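Removing Tea and Coffee Stains from Shared Mugs

Housekeeping guidance for residents of Olinham House
Updated Friday, July 8, 2022

Mugs in the shared kitchens may develop brown stains that ordinary washing does not remove. Residents are asked to treat stained mugs by the method below before requesting replacements from the Storer Street office.

What you will need
Baking soda, a soft sponge, dish soap and a clean kitchen towel. Steel wool must not be used on glazed items.

Step 1. Wash the mug in warm water with dish soap and rinse it well.

Step 2. Place a spoonful of baking soda in the mug and add enough water to form a thick paste. Spread the paste over the stained areas, including the inside of the rim.

Step 3. Leave the paste in place for 15 minutes. Heavy stains may require a second treatment. 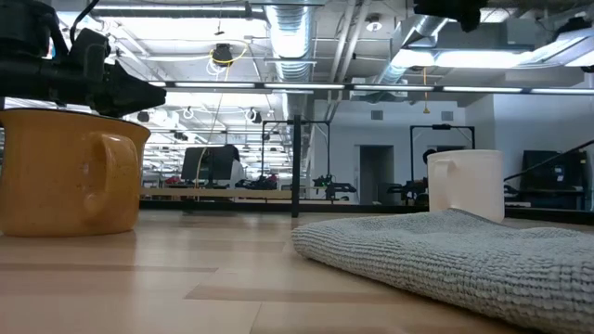
A yellow mug and a white mug, with a folded towel on the tabletop.

Step 4. Rub the inside of the mug gently with the damp sponge, working from the base upward. Rinse until no grit remains.

Step 5. Dry the mug fully and return it to the shelf. Mugs should not be stacked more than two high.

Mugs with metallic trim should be washed by hand with dish soap only. Any mug with a chip or crack must be wrapped in newspaper and placed in the general waste bin.

Kitchen towels are collected for laundering every 10 days. Questions about this guidance may be addressed to Yogesh Dwivedi, Residential Services, extension 300.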